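Chapter 4
Showing the Arm What You Mean

Two ways in. You grab the arm and move it yourself, or you drive it from a controller across the room. Both give you a recording, and both record your bad habits too.

Start with the second. At Studville we asked new drivers for 36 demos of one pick and place, then threw out the first 10. Slow hands, lots of stopping, gripper closing to early. The later ones were worth keeping.

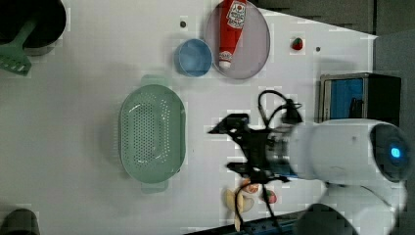

So before any training, watch your own runs back. Look for pauses. A pause gets learned like anything else, see section 4.2 for how to trim them.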